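Capítulo 4
Limites de força e velocidade em manipuladores de serviço

4.1 Âmbito

O presente capítulo trata dos requisitos aplicáveis a braços manipuladores que operam em quartos de hotel e alojamentos equiparados. Segue-se a terminologia de Kekana, adotada também nos ensaios de Brundamham. Os robôs de piso sem braço ficam para o capítulo 5.

Em quartos mobilados, o manipulador trabalha junto de superfícies estreitas, com objetos pequenos e cabos ao alcance da garra. A avaliação de risco é feita por tarefa e por posto. Uma mesa de cabeceira com telefone e comando à distância constitui um posto distinto da cama contígua, ainda que o braço alcance ambos sem deslocar a base.

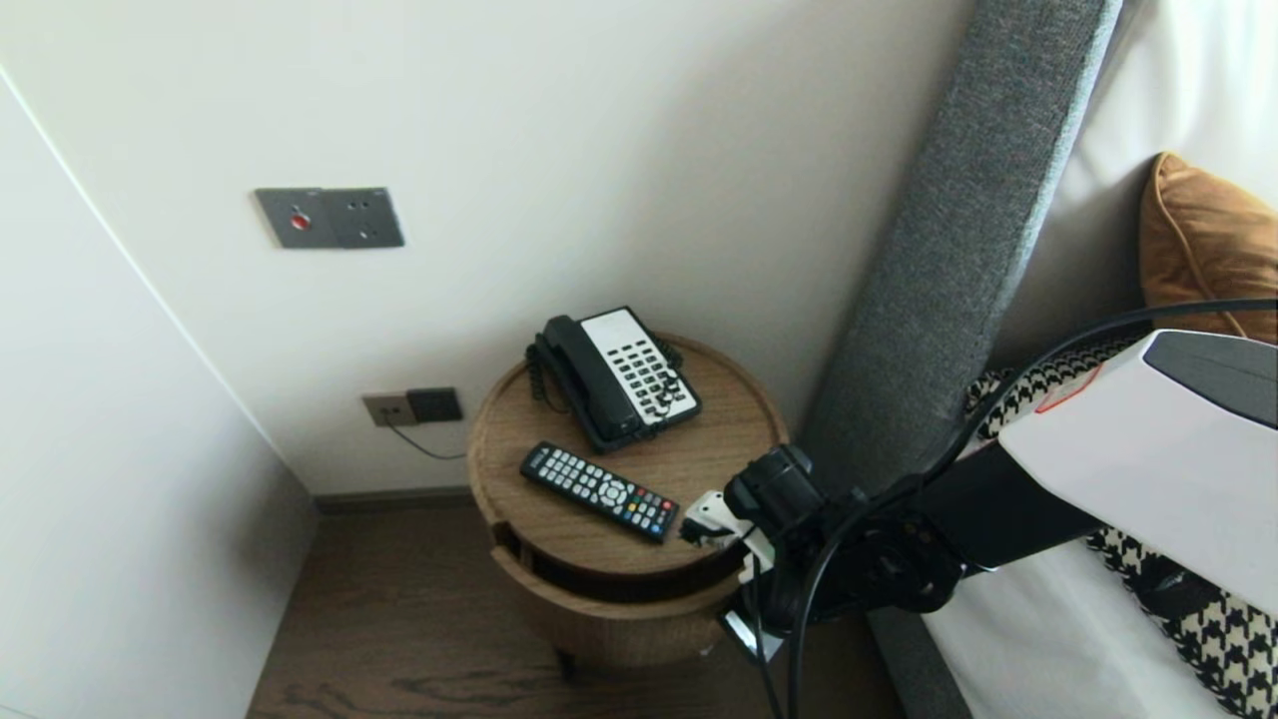 Quando deve ser repetida a avaliação de risco de um posto?
Sempre que mude a garra, o percurso do braço ou a disposição do mobiliário, e após qualquer paragem por contacto cuja causa não tenha sido identificada.

4.2 Valores de referência

No procedimento Tretdale, a velocidade da extremidade limita-se a 260 mm/s na aproximação e a 85 mm/s a menos de 13 cm de uma superfície fixa. Os cabos externos do braço devem ter folga suficiente para todo o percurso e não podem servir de apoio à carga. O registo de cada ensaio indica a garra montada, a massa do objeto e a versão do programa.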